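Flineo is looking for a Evening Kitchen Lead
Drorkasdale, part time, starts in November

We cook and share a free supper every Tuesday, and we'd love to meet somebody who gets a kick out of feeding a full room! Last month we put out 158 plates in one evening (a record for us), and the soup pot was scraped clean well before eight.

You'd plan the menu with Raluca Ciobanu, run the stove with two or three helpers, and keep an eye on what's in the pantry. Most of what we cook comes from Lagman, the produce market down the hill, so you never quite know if it'll be squash or forty heads of cabbage. If that sounds like fun, keep reading.
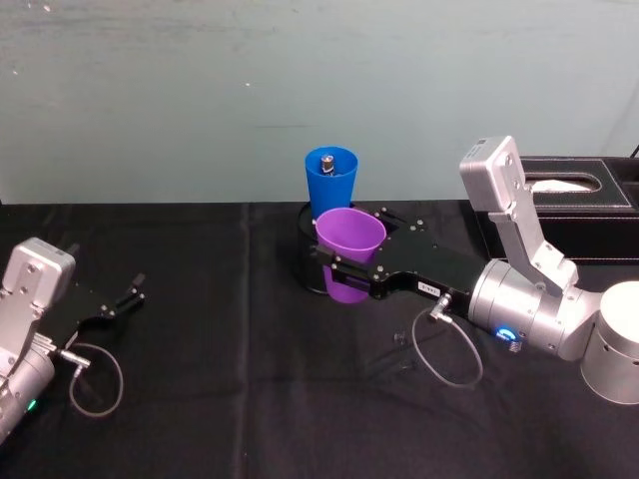

You don't need to have worked in a restaurant. Big family meals, camp kitchens, church suppers, all of that counts. You do need a food handler's card, or be willing to get one in your first month (we pay the fee). Being able to lift a full stockpot helps a lot.

Hours are 2 to 9 p.m. on supper day, plus a short planning call. Pay is $114 per shift, and you eat with us, of course.

To apply, send a few lines about yourself and a dish you love making for a crowd to Benjie Dagdag at the Flineo office, or stop by during supper and ask for him. Come hungry!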